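Home Networking and NBN > Running ethernet to a granny flat - is it worth the trenching?

tello_505
5/19/23
Hi all, long-time reader. We've got a granny flat out the back in Birkdale and the wifi down there is hopeless. It's two bricks-and-tin walls and a lemon tree away from the router. I'm looking at trenching a cable down the side of the house, about 80 metres once you go round the pool. Quote from the sparky made my eyes water. Is mesh good enough these days or do I bite the bullet?

Dedo
Cable. Every time. I did mesh for a year and spent the whole year rebooting it. Mum would ring from the flat every time her shows froze.

zavadum
Going to disagree with Dedo a bit. Mesh with a decent line of sight is fine for telly and emails, and you can send it back if it's rubbish. You can't send back a trench. Try it before you dig up the lawn.

Dedo
There's a lemon tree in the line of sight mate, he said so.

zavadum
Prune it then, it's autumn.

mudbrick_jen
Whichever way you go, if you do dig, don't run copper between two buildings with separate earths. Fibre is cheap now and it doesn't care about lightning. We lost a modem, a telly and the garage door opener in one storm in October and I'm still cranky about it. And get a licensed cabler, you can't legally bury your own here.

tello_505
Hadn't thought of lightning, thanks Jen. So fibre down the trench, a switch at each end, then normal patch leads inside the flat? I'd been leaning towards a little open rack in the laundry cupboard instead of everything sitting on a shelf. Wife's colour preference is "not visible".

Dedo
Open rack is great, you can get at everything. I'd go a 24 port and never think about it again. Netgear in a small rack, plus the plug end of an ethernet lead:
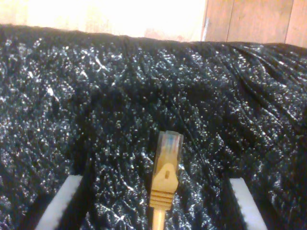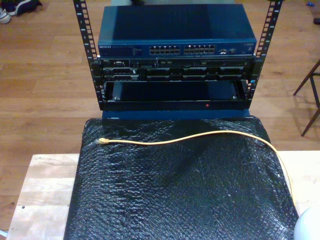

mudbrick_jen
24 ports for a granny flat is mad, sorry Dedo. He needs a telly, a desk and maybe an access point. Get an eight port and put the difference towards a bigger conduit, with a draw string left in it. We went too skinny on ours and pulling the second cable through took 13 phone calls and most of a weekend.

zavadum
Agree on the conduit. Still reckon he should try mesh first though.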